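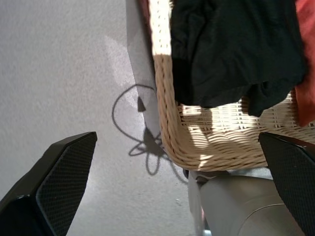

The old booklet had me filling the tank before I'd even plugged it in, one owner wrote to us, and it should say on the first page that the tank starts empty and stays empty. We have moved that point up. The Laltine takes water out of the air. Never pour water into the tank.

Section 3: Setting up your Laltine dehumidifier
Revised 13/11/2022. Replaces the sheet headed "Quick Start".

3.1 Before you switch on

1. Take off all the tape, including the strip under the tank handle.
2. Stand the unit upright for 30 minutes if it has been carried or stored on its side. Leave it overnight if it has been laid flat in a van.
3. Check that the rating plate on the back matches your supply. The part number for the UK lead is 796. Do not use a lead from another Dralel product, even if the plug fits.
4. Slide the tank out, remove the foam block from behind the float, and push the tank back until it clicks.

Note: The float is the white disc inside the tank. It must move up and down freely. If the foam is left in, the tank light stays on and the unit will not start.

3.2 Choosing a place

1. Put the unit on a firm, level floor. Thick carpet blocks the lower inlet.
2. Leave 30 cm clear on the side with the grille. The other sides may be closer to a wall.
3. Keep curtains away from the top outlet.
4. Close windows and outside doors in the room you want to dry. Leave inside doors open only if you want to treat the next room as well.

CAUTION: Do not use the unit in a bathroom within reach of a bath or shower. Do not stand it on a shelf or a worktop.
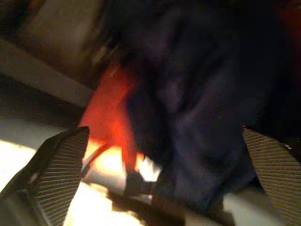

Mine went in the hall cupboard and never seemed to collect anything, another owner told us by post. A closed cupboard is too small a space for the sensor to read properly. The unit cools the air close to it, decides the job is done and rests. Move it out into the hall and leave the cupboard door open.

3.3 First run

1. Plug in. The standby light turns amber.
2. Press and hold the power button until it turns green.
3. Press MODE until AUTO shows.
4. Use the arrows to set the level. The middle setting suits most homes. Go one step lower if there is water on the windows in the morning.
5. Leave the unit alone until the next day. It is usual for the fan to stop and start.

The compressor waits a few minutes before it comes on – the fan alone will be running in that time. Switching off and on again starts the wait over.

In a cold room the display may show a snowflake. The unit is defrosting itself and will carry on when it has finished. If the snowflake is there more often than not, the room is too cold for this model. The Vītola, which has its own section later in this booklet, is made for garages and sheds.

3.4 Fitting the drain hose

You can skip this part if you are happy to empty the tank by hand.

1. Switch off and unplug.
2. Turn the round cap on the back to the left and pull it off. Keep it, as you will need it if you go back to using the tank.
3. Push the hose on to the spout as far as the collar.
4. Run the hose downhill all the way to the drain. A loop or a rise, even a low one, will send water back to the tank.
5. Leave the tank in place. The unit will not run without it.

CAUTION: Check the hose again after the first day. A hose that has crept off the spout will wet the floor.

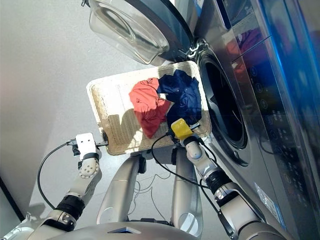
Can the unit be left running while the house is empty?
Use the hose if you do, and set AUTO. With the tank alone the unit stops when the tank is full and stays stopped until someone empties it.

3.5 Filter light

The filter light comes on after 2,000 hours of fan time. Lift the grille, take the filter out by its tab and vacuum both sides. If it is greasy, wash it in lukewarm water and let it dry fully before putting it back. Hold RESET until the light goes out.

New filters and caps are sold by Branow. Quote the model name and the letter stamped inside the grille.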